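Capítulo 7
El rapport y la repetición del motivo en los tejidos estampados

7.1 Definiciones previas

Se llama rapport a la unidad mínima de dibujo que, trasladada en dos direcciones, reproduce el estampado completo. Sus dimensiones se expresan en el sentido de la urdimbre (altura) y en el de la trama (anchura). El rapport no debe confundirse con el motivo: un mismo rapport puede contener varios motivos, y un motivo grande puede ocuparlo por entero.

En la estampación rotativa, la altura del rapport está limitada por el perímetro del cilindro y ha de ser igual a este o a un divisor entero. En la estampación a la lionesa el límite lo fija el marco de la pantalla. La impresión digital suprime ambas restricciones, aunque el fichero de origen se sigue preparando como módulo repetible por razones de tamaño y de control del color.

7.2 Tipos de repetición

La repetición directa coloca los módulos en filas y columnas alineadas. Es la más sencilla de grabar y la que con mayor facilidad produce barras o calles visibles a distancia. En la repetición al salto, cada columna se desplaza respecto de la anterior una fracción de la altura, por lo común la mitad. El desplazamiento rompe las alineaciones horizontales, pero aumenta la merma en el corte si las piezas deben casar.

La repetición por simetría añade reflexiones o giros al traslado. Su uso principal son los tejidos sin dirección, que admiten girar los patrones 180 grados en la marcada. Un floral con todos los tallos hacia arriba es direccional; si los tallos se reparten en sentidos opuestos deja de serlo a efectos de corte.

7.3 Consumo y casado

Sea H la altura del rapport y L la longitud de cada paño, incluidas las costuras. Cuando se exige casado, L se redondea al múltiplo superior de H. Para L = 700 mm y H = 300 mm corresponden 3 rapports por paño, es decir, 900 mm, con una merma de 200 mm. Al total se añade en taller una reserva aproximada del 10 % para defectos y arranque de pieza. El ejercicio 3 retoma este cálculo con los datos de la serie Planthorpe, de repetición al salto.

7.4 Lectura del dibujo en el tejido plegado
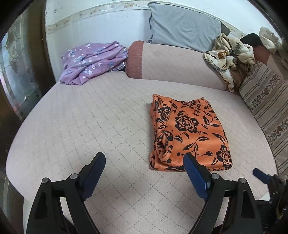 La escala de un motivo se aprecia mal cuando la tela no está extendida, y el rapport no puede medirse sobre un tejido doblado. El pliegue interrumpe la continuidad del módulo y pone en contacto zonas que en la pieza se encuentran alejadas. En la tela naranja con flores negras, la flor de la esquina inferior derecha pasa de una cara a otra del doblez, y la situada a la izquierda queda en parte deformada por los pliegues; ninguna de las dos sirve como punto de referencia. Para la medición se extiende la pieza sin tensión, se elige un detalle pequeño y nítido del dibujo y se toma la distancia hasta su siguiente aparición idéntica, primero en urdimbre y después en trama.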